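Week 2: Estimating
Reading time: 2 minutes
Print | E-mail

Guess before you measure. Most of you will guess 40, a number with no enemies.
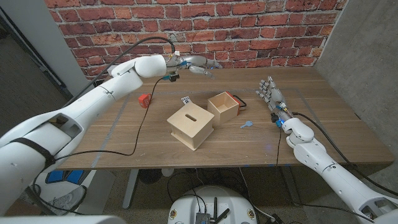 Wooden table, brick wall.

An estimate needs a unit. "Big" is a mood. Pick one object whose size you know and measure by eye from there – the light wooden box on the table will serve, once someone has put a ruler to it.
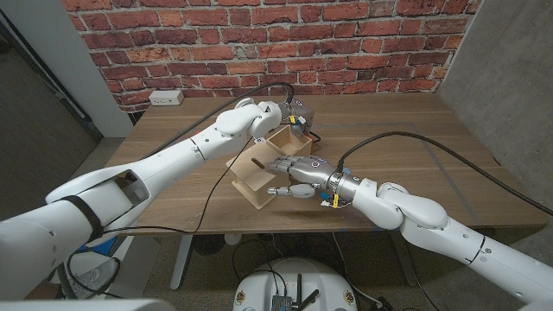 Errors get one line each in your notebook. Cotlow's rule says to write the bad guess down first. Even the box can fool you, so guess its length twice. Bring both guesses.

Related
Week 1: Rounding
Week 3: Averages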